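NOTES - Thursday lunch talk, Murkville repair night people
"What's in the box: stripping and sorting an old workstation"
Slot is 35 min incl. questions. DON'T run over, Kimie needs the room.

Open
Thanks to Chantal Bouchard for the invite. Say who I am, quick.
Why towers? Murkville got a pile of them from the Jaltano office closing in June. 634 on the sheet. Most still worth something as parts.
Hands up who has opened one before. (If everyone, skip the screws bit.)

Part one - getting in
Unplug. Hold the power button a few seconds. Then lay it down on its side, never work on it standing up.
Panel off, set it flat next to the case. People lean it on the table leg and then kick it. I have done this. Twice.
Look at the inside of the panel before you put it out of your way!! There's stuff mounted on it. Gray plastic plate, clips, little blue lever. Beginners stack panels like dinner plates and snap the clips.
Blue = touch point. On this kind of case the blue bits are mostly what you push, pull or slide. Tell the Emiliano story if time (pliers, blue tab, bad).

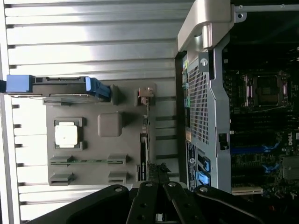 Slide 4. Panel on the left, open case on the right. Blue lever on the gray plate.

Pause here, let them look. Ask where the Dell logo is, someone always finds it fast.
Socket is already empty in this one. Point out the metal frame. Say it slowly: do not touch inside the socket. Pins bend if you breathe on them. Cover goes back on if you've got one, tape if you dont, but tape on the frame only.
Mesh side of the chassis - vacuum before you start, not after. Dust goes everywhere otherwise.

Part two - what comes out and where it goes
Order I like: drive, memory, processor. Then cables, then power supply last. Kadir does it the other way round and we argue.
Drive: leave the blue rails on! They're a pain to match up later. We had a bag of 2000 loose rails from Grundel, nobody wanted it.
Memory: flat, one per slot, not in a heap.
Processor: own square recess, shiny side up.
The point is every part has a place BEFORE it comes out. Printed holder works, so does an egg carton. Jérémie Pichon has the files for a holder if people want to print thier own. 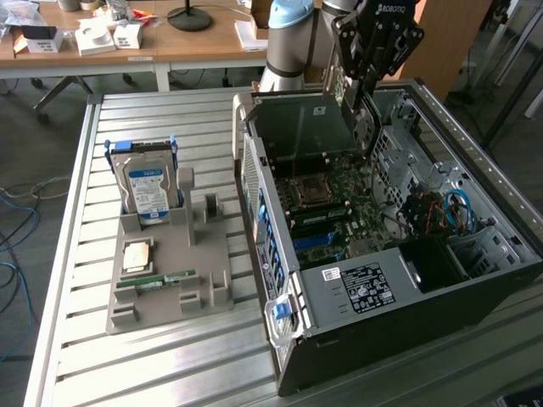 Slide 7. Case open on the bench, parts holder to the left with drive, CPU and memory.

Things to say over this one:
- cables, red yellow black blue. Don't cut. Don't yank by the wire, pull the plug
- power supply has the label facing you, read it before you write the tag
- small barcode sticker to the left of it, leave stickers alone
- NEVER open the power supply. Say it again at the end

Close
Sign up sheet by the door. Need 2 people for the Manolakis pickup, someone with a van pls.
Questions. If they ask about wiping drives -> Emiliano Navarrete, not me.
Bring spare screwdriver. Bring the clicker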